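September, packing bench, started just after 2

Pouches today. Kaplan kits have to go out in something you can see through, that's the whole point of them, person opens the drawer and knows which kit without unzipping. Last lot went in freezer bags and came back split.

Two sorts to try. Besberg ones, flat, press seal, cheap. Trendura ones, box shaped, zip, piped edges. Farard were meant to send a third sort but no sign of it, have emailed again.

Besberg first. Fine for the paper bits, hopeless for anything with a corner. Put the tape measure and the small clamp in and the seal popped twice before I'd got it to the shelf. Tried folding the top over and clipping it. Works, looks awful, adds a clip to every kit. Ruled out except for the leaflets.

Trendura. Came flat packed in a sleeve, so creased to bits. Thin vinyl, smells a bit when the sleeve comes off, left them by the open window over lunch and that was mostly gone. Zip runs all right once you hold the corner down with the other hand. Without holding it the whole bag just travels along the bench with the zip. Worse on the corners, where the tape goes round the bend and the slider wants to go straight on.

Creases: hairdryer on low, inside of the bag, 90 seconds, then stuffed with tissue. Better. Did not try the high setting, don't want a hole. Second one I did without the tissue and it sagged back as it cooled, so the tissue matters. Will leave one stuffed overnight and see if it keeps it's shape.
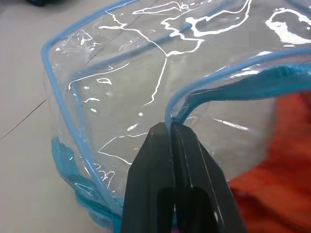
Yurii Yurchenko reckons the creases don't matter and I'm wasting the hairdryer. His point is they'll be full once they're packed, and a full bag pulls itself straight. What bothers him is the shine – under the strip lights you get glare off every wrinkle and can't read a label through it, so he wants the label on the outside, on the end, where it shows on the shelf.

Fair enough. Tried it. Label inside, laid flat on top of the contents: readable at the bench, not readable from the doorway. Label outside on the end panel: readable from both, but the corner lifts if you rub it with a thumb. Paper labels no good on vinyl then. Need the plasticky ones, think there's half a roll in the drawer under the scales. (Later: there is, but it's the small size. Ordered more.)

Blue trim is handy. Light blue piping, teal zip, so they stand out against the grey shelves and you can find the opening quickly. If we ever do a second kit type would like a different colour for it, ask Trendura what they do.

Packing order that worked, for whoever does the next batch:
Tissue out, bag stood up, zip right open
Heavy bits on the bottom, clamp on its side
Card down the long side, stops it bulging
Soft bits on top, leaflet last, facing up
Press the air out before the last bit of zip

Took me 7 minutes for the first kit, quicker after that but I stopped timing.

Numbers. Need 300 for the first send. Trendura's price only drops properly at 3,000 and we are not storing that many, there's nowhere dry to put them. Go for the 300, pay the higher price, look again after Christmas.

To do
Chase Farard once more then give up
Overnight test, check the stuffed one before the heating comes on
Zip test, open and shut untill bored, note any teeth that part
Hairdryer back to the staff cupboard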